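The Long White Desk at Unddale

Welcome to the desk page! It has taken me far longer to put together than I'd like to admit, partly because I kept stopping to tidy and partly because every time I tidied I changed my mind about where things should live. Our little office in Unddale isn't big, and for years we made do with two folding tables pushed together with a gap down the middle that swallowed pens. When we finally had a bit of money to spend, the one thing everybody agreed on was a proper desk.

We ended up with a long white one with a curve in it, bought secondhand when the Wekotow office across the river moved out. Getting it up the stairs took 2 trips and a good deal of turning back (the curve is lovely until you meet a landing), but it went in, and it has been in use every day. I do love a white desk. It shows every crumb, I grant you, but it makes the whole room feel lighter, and on a gray morning that counts for a lot.

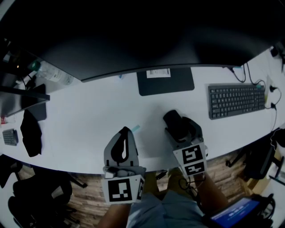

The monitors were the next puzzle. I had my heart set on getting the big one up on an arm too, so that we could slide papers and keyboards underneath, and I still think about it whenever I'm hunting for a spot to set down my lunch. A big screen on a stand is very steady, though, and there's something to be said for leaving well enough alone once everything is plugged in.

Then there are the cables, and oh, the cables. I bought a pack of 40 ties from Cokine and felt very organized for one whole afternoon. My best advice is to leave a generous loop behind each screen, so you can turn it toward a friend without pulling anything loose, and to put a bit of tape with a name on each plug before you crawl under there – you will thank yourself the next time.

A few small habits have helped more than anything we bought. Water bottles keep their caps on. The cleaning cloths get washed together every other week. Keyboards get turned over and given a gentle shake, which is a humbling experience if you eat crackers at work as I do.

I'd like to add the bookshelves in June, once the Sveinbjörnsson boxes have been unpacked and we can see the floor again. If you have a desk of your own you're fond of, do write and tell me how you keep it in order. I read every letter, even if I'm slow to answer.

Page last updated May 14, 2021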